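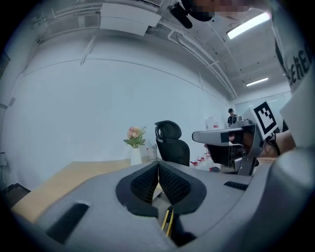
Yellow and black utility knife, office side of the Warkurum unit.

Workplace inspection checklist: office and bench area
Site: Warkurum, upper unit
Date of inspection: 9/29/24
Previous inspection: June
Form ref: 580

Marks used: OK, Action, N/A. Comments go under the item. Leave nothing blank.

SECTION A — KNIVES AND CUTTING TOOLS

A1. Utility knives listed on the tool sheet and accounted for
OK
Three on the sheet, three found. The yellow and black one was out in the office, the other two were in the Grevo drawer.

A2. Blades retract fully and lock
Action
Checked by hand on all three. Two fine. One of the drawer knives slides back but the lock is slack and it can be pushed out with a thumb. Taken out of use and tagged. Replace it, don't repair it.

A3. Blades sharp, not snapped or rusted
OK
Drawer knives had new blades fitted in June. Blunt blades need more force and that is how most of the cuts in the accident book came about, so keep changing them.

A4. Knives closed before being passed or put down
Action
Not everyone does this. Reminder to go on the board. Blade in, then pass it or put it down. Same rule if you are only turning round to pick up the next carton.

A5. Spare blades kept in their dispenser
OK
Dispenser is nearly full. Loose blades in the pen tray at the last visit have gone.

A6. Used blades go in the sharps tin
Action
Tin is in place but the label has come off, and someone has dropped paper clips in it. New label needed. The tin gets swapped when it is three-quarters full, not when it won't take any more.

A7. Cut-resistant gloves available
OK
Two sizes. Large pair is worn at the left thumb — usable for now, reorder with the next Fang delivery.

SECTION B — TABLES AND WORK SURFACES

B1. Tables steady, no wobble
OK
Wooden table pushed from each side, no movement. The fixings underneath are tight.

B2. Surface free of splinters and deep cuts
OK
Light beige top is in fair condition. Run a hand along the front edge each month and sand down anything rough.

B3. Cutting mat used for all knife work
Action
The mat was rolled up behind the cabinet. It won't lie flat now. Put it under something heavy for a few days and if the corners still lift, order another. No cutting straight on to the table in the meantime.

B4. Enough clear space to work at arm's length
OK
Two people can work without knocking elbows. Three is too many if anyone has a blade open.

SECTION C — LIGHTING

C1. Ceiling lights working
OK
Fluorescent panels lit at the time of the visit. No complaints from staff.

C2. Light good enough for close work
Action
Meter reading 533 lux at the near end of the table, which is fine. Far end is lower and was not written down properly. Take it again and enter it on this form.

C3. Light covers clean
OK
Dust only. Wipe at the next clean.

SECTION D — CEILING AND OVERHEAD

D1. Pipes and conduits secure, nothing hung from them
OK
White pipes across the ceiling checked from the steps. Brackets firm. Please don't use them for hanging signs or leads.

D2. Duct box sound, no stains or drips
OK

D3. Steps available for reaching overhead items
OK
Rubber feet are going smooth. Look at them again next time.

SECTION E — FIRST AID AND RECORDS

E1. First aid box stocked
Action
Short of medium dressings and tape. Eye wash is in date. Box had been moved to the top shelf, where shorter staff can't reach it. Moved back.

E2. Accident book up to date
OK
One entry since June, a small cut to a finger while opening a carton. Plaster only, no time off.

E3. Knife handling sheet on display
Action
The sheet by the door is the old Clivitz version, which still says to store knives in the pen tray. Take it down and put up the current one.

E4. Staff briefed
OK
Signatures seen for everyone on the rota — 100 per cent this time.

ACTIONS CARRIED FORWARD

Replace tagged knife (A2)
Reminder on the board about closing blades (A4)
Label and empty the sharps tin (A6)
Flatten or replace cutting mat (B3)
Repeat light reading, far end of table (C2)
Restock dressings and tape (E1)
Swap knife handling sheet (E3)

The tagged knife stays in the locked cabinet until the new one has been signed in. Return the completed form to the site office with the light reading filled in.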